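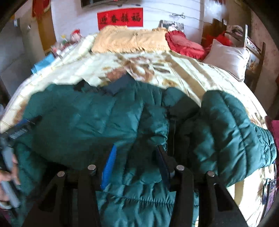
# Grerelero abre programa de recolha e recondicionamento de vestuário acolchoado

**6 de maio de 2020.** A Grerelero, empresa de manutenção têxtil, inicia em junho a recolha de casacos acolchoados usados para lavagem, reparação e revenda. O programa, denominado Dridance, abrange 41 pontos de entrega e aceita peças de adulto e de criança, com enchimento sintético ou de penas.

## Condições de admissão

São admitidas peças com fecho funcional ou substituível e sem perda de enchimento superior a um canal por painel. Rasgões até 36 mm são reparados sem custo para o depositante. Peças com bolor ou resíduos de solventes são recusadas na triagem.
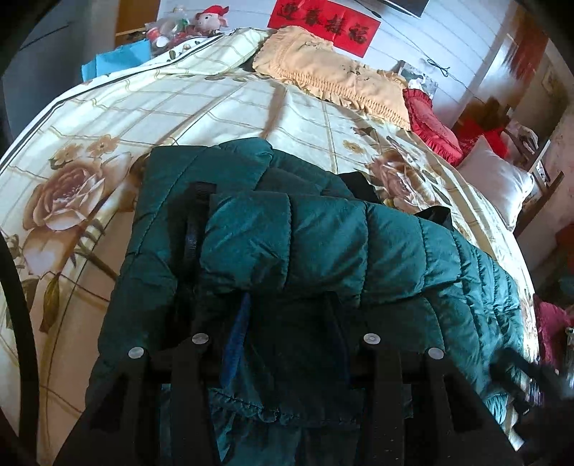
*Casaco acolchoado verde-azulado sobre colcha estampada.*

O processamento decorre na unidade de Killey. A lavagem é feita a 30 °C, com detergente neutro, seguida de secagem a baixa temperatura e de inspeção das costuras. O prazo previsto entre a entrega e a classificação é de 36 dias.

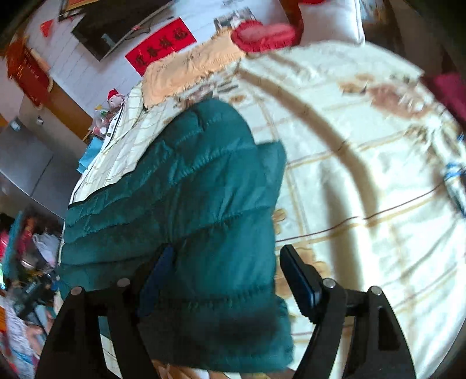

## Valorização e rastreio

Cada peça recebe uma etiqueta Pal, com código de lote, tipo de enchimento e reparações efetuadas. O depositante recebe 70% do valor de revenda, em crédito, válido por 90 dias.

«A classificação depende do estado das costuras e da recuperação de volume após secagem», afirma Geeta Negi, diretora técnica. A coordenação da rede de recolha cabe a Akash Kanaujia.

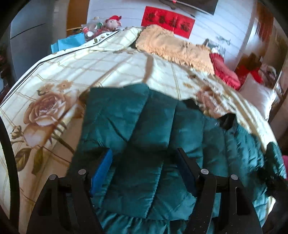

*Vestuário acolchoado e roupa de cama com motivos florais.*

A roupa de cama, incluindo edredões e colchas, não é aceite nesta fase. A lista de pontos de entrega e a tabela de classificação estão disponíveis, a pedido, no gabinete de imprensa da Grerelero.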